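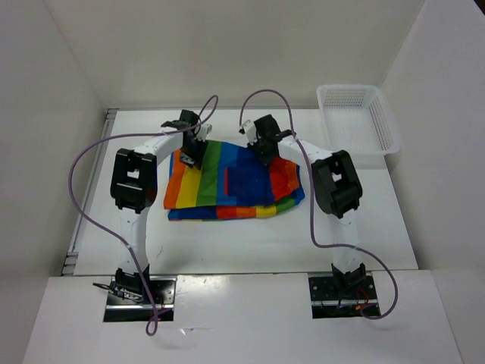 Gilang Pasaribu
Workshop Tips Editor, Clandham Makers' Pages

House rules for a two-arm folding bench

Cloth looks like the gentle end of bench automation, and people relax around it. They shouldn't. A pair of arms that can lift a flag can also trap a finger, pull a mug off the table or wind a loose sleeve round a joint. These are the rules we use at Clandham for any bench with two arms and something soft between them. They should suit a home workshop too, with small changes.

Before you switch on

Clear the table down to the cloth and whatever it is going into. Tools, phones and cups go on another surface. If you use a basket, put it in a far corner and keep it empty until the first item is folded.

Take off scarves and lanyards, and tie long hair back. Roll sleeves above the elbow or button them at the wrist.

Check the bolts on the base plates with the key, by hand. Looking at them is no good. We do ours every 15 sessions and write it on the card.

Run a hand along each cable from base to wrist with the power off. You are feeling for nicks, flat spots and warm-looking plastic near the connectors. A cable needs enough slack for the longest reach and a bit over, but it should not be able to drop between the two grippers. If it can, clip it further back. Loose thin wires at the base get a wrap of tape or a sleeve.

Where to stand

One person operates and one person may watch. The operator has the stop button within reach of the hand they write with. The watcher keeps behind the line on the floor, which on our bench is 42 inches from the table edge. Measure yours with the arms at full stretch and then be generous.

Hands stay off the table while either arm has power. This includes arms that are holding still. An arm that is waiting looks the same as an arm that has finished.

Never tug a cloth out of a gripper. Open the gripper from the controls, wait for it to stop, cut the power and then lift the cloth away.

Handling the cloth

Start slow. Set both arms to the lowest speed for the first fold of a new fabric, whatever you used last time. Thin polyester slides about and cotton drags, so a setting that worked on tea towels will tell you very little about a flag.

Pinch plain cloth where you can. Seams take the strain better but they also catch in textured fingertips, and a pulled thread will run a long way. Check the tips for lint and stray threads at the end of each session and clean them with a dry toothbrush.

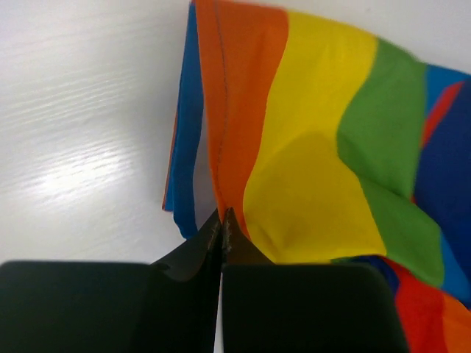
Dekker wrote in to disagree with the part about seams. On striped cloth there is a seam every few inches, the letter points out, and an arm told to avoid them all will end up hunting for a grip and making the crumple worse. Dekker's own rule is to allow seams, lower the grip force one step and replace the tip pads sooner. I think that is fair for flags and bunting. I would still keep off seams with knitwear.

Keep the two grippers apart. Set a minimum gap in the software and don't override it to get a tidier corner. If both arms have hold of the same cloth, only one should pull at a time until you know how much it stretches.

A badly bunched cloth should be shaken out by a person, with the power off, and laid down again. Ten minutes of watching two arms make it worse is wear on the motors for nothing.

The log

Ours is a card in a plastic sleeve. It has the date, the fabric, the speed setting, anything that snagged and the operator's initials. Last January we went back through 158 cards and most of the snags were on the first fold of a new fabric, hence the rule about starting slow.

Write down near misses as well as faults. A cable that brushed a gripper and came away clean still goes on the card.

Shutting down

Park both arms low, grippers open and empty. Power off at the wall. Wipe the table with a barely damp cloth and let it dry before anything electrical goes back on it. Fresh scratches in the surface should be felt with a fingertip, and rubbed down if they would catch thread.

Blank log cards are in the drawer under the Praltatico printer. Please take one, not the pad.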